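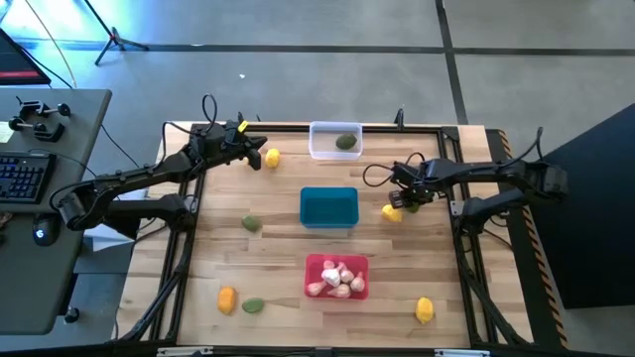
Halldóra Dalsgaard
Tribe member, Nevden server
Posted in June, 124 views

Help please, where do tames go when a tribe merges?

Hiya all! So my little tribe (two of us, me and my brother) merged into Coritz on the Nevden server last night so we could join in with the summer breeding event, and everything went fine until I logged back in and half my animals had vanished off my list. They're still standing there in the pen, I can walk right up to them, but I can't ride any of them and it says I'm not the owner. My brother can ride his no problem, and he merged at the same time as me!

The one I'm really upset about is Parry, who is my big green swamp thing and is level 17 higher than anything else I've got. I raised him from an egg and I was up till gone 2 in the morning feeding him. I've tried logging out and in, I've tried leaving him on follow (he won't), and I've asked in global chat but everyone was busy with the boss fight. I've got 2,621 event tokens saved up as well and I don't want to spend them on saddles if I'm not going to have anything to put them on.

Is it a rank thing or have I properly lost them? And if I leave Coritz again do I get them back or does that make it worse? I did read the merge page in the server rules but it only talks about buildings, and mine are all fine, doors open and everything.

Thanks so much in advance, I'm a bit gutted!

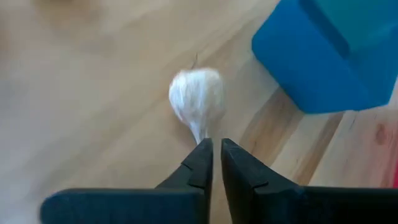

Pruvura
Don't leave the tribe!! Please don't, I did that in spring and everything I'd brought in stayed behind with them, and I had to go begging to get my own birds back. It'll almost certainly be a rank thing. When you merge, your tames come in with whatever riding rank the new tribe has set as its default, and if Coritz have theirs set high (lots of big tribes do, it stops new people flying off with the good stuff) then a fresh member can't touch them. Ask whoever runs the tribe to open the tribe menu, go to groups, and put you in one with a higher riding rank. Takes them a minute. Then log out fully, as in right back to the main menu, and come in again.

Your brother's might be working if he had his set to personally owned before you merged. I always do that now with my favourites. Hold the use key on the animal, go into options and it's down near the bottom. Worth doing with Parry as soon as you can ride him again.

I'd hang on to the tokens for now too, there are usually better things in the shop in the second week than saddles.

marshbadger
had this, relogging fixed it

tilly_on_a_raptor
Pruvura's right about the groups, but check you're not in two of them. I got put in a new group and left in the old one as well, and it kept using the lower rank until they took me out of it. If that doesn't sort it, put a ticket in with your tribe name and the names of the animals, and stand next to them when the admin comes on. Mine got back to me the same evening. They won't move anything between tribes during an event though, so try the rank thing first.

Also a swamp thing from an egg, well done you, I gave up on mine!

Related threads
Egg hatching temperatures on Nevden
Can you cancel a tribe merge?
Summer event token shop: what's in it this year
Lost my raft near the north dock
Best starter spots for a tribe of two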